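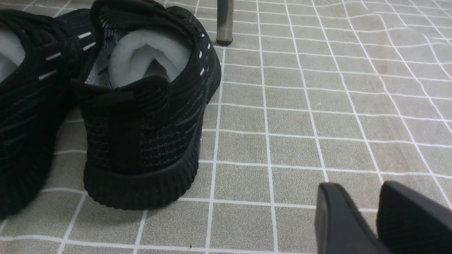
Randa Chamoun wrote in to object that a shoe is either on the rack or on the floor, and that she didn't see why anyone needed a README to tell the two apart. Her note stays at the top of this file because she has a point, and because she then sent a page of corrections.

Gova, version 2

Gova is a written vocabulary for the place by the door where shoes end up. It holds 2,000 short entries: names for footwear, names for the parts of a rack, and phrases for where one is in relation to the other. Sofia Sfakianakis maintains it. Version 1 was called Rendau and had a single word for all sandals, which went badly in July.

What an entry contains

A term, a plain definition, two sentences of use, and a position tag. The tags are top, inner, bottom, floor and elsewhere. Elsewhere is the largest group.

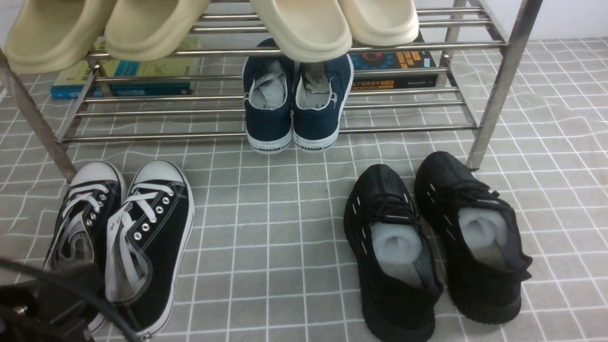
Position tags follow the surface that holds the item up, whatever the item is. Early drafts allowed only footwear on a rack, a rule written by people with more closet space than most. Households keep what they like there. Four slides can have the top to themselves while books sit on the shelf beneath, and the books get tagged inner like anything else. We don't ask why. Things hanging partly over a rod are still top until they fall.

Pairs are harder. An entry may say "pair" only when both shoes match and stand close enough to be picked up with one hand. Direction is given from the heel: "heels out" means the heels face the person looking, and "heels in" means 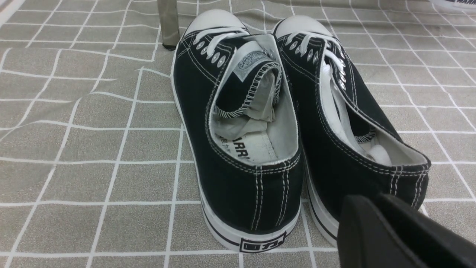
the toes do. Left and right are the looker's left and right, never the wearer's. We argued over this for longer than it deserved.

Laces are recorded as tied, loose or unclear. Please use unclear. It's there to be used.

Known problems

"Slide" and "slipper" overlap. The Yin list, which we merged in for version 2, calls both of them "house shoe" and refuses to discuss it. Color words are a swamp: khaki, sand and beige are accepted as the same color, cream is separate, and letters about cream go to Sofia.

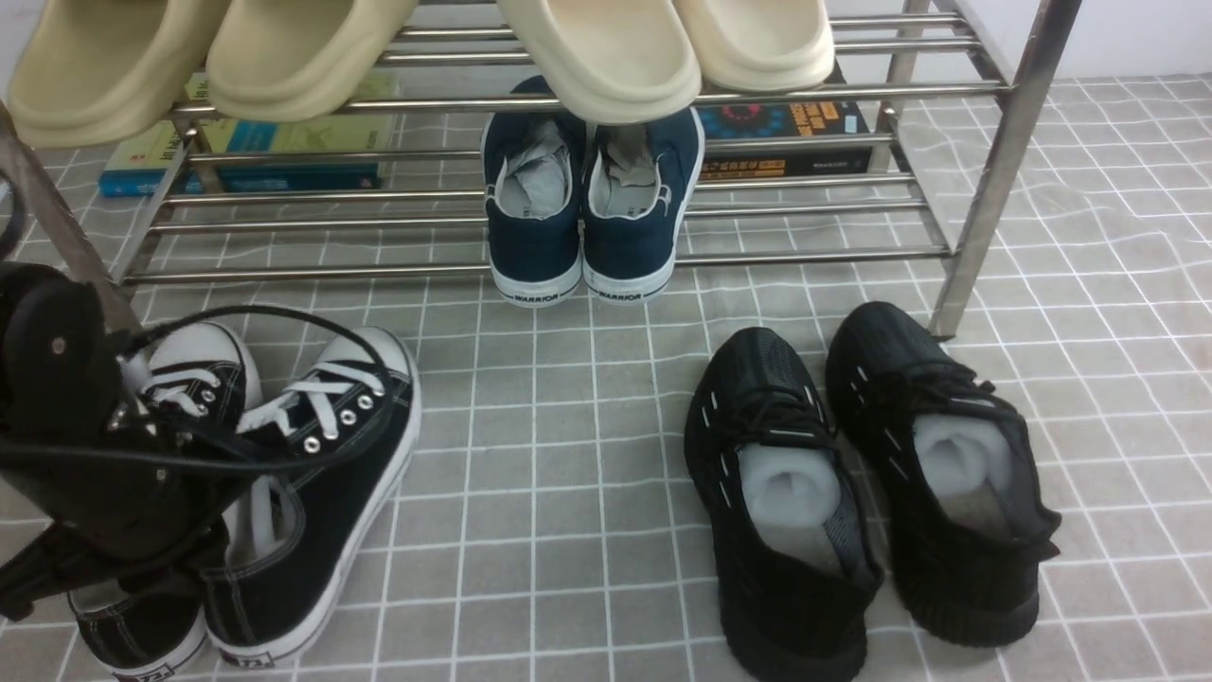

Fig. 4. Navy canvas pair, tag: bottom, heels out. Paper stuffing in both shoes.

Stuffing has no tag of its own yet. Put it in the notes field, along with any printing on the heel, copied in the case it appears in.

Not covered

Boots over the knee, skates, smell.

Corrections

Send the entry number and the wording you'd prefer. Tarari hosts the file and will pass things along, usually before 4 p.m.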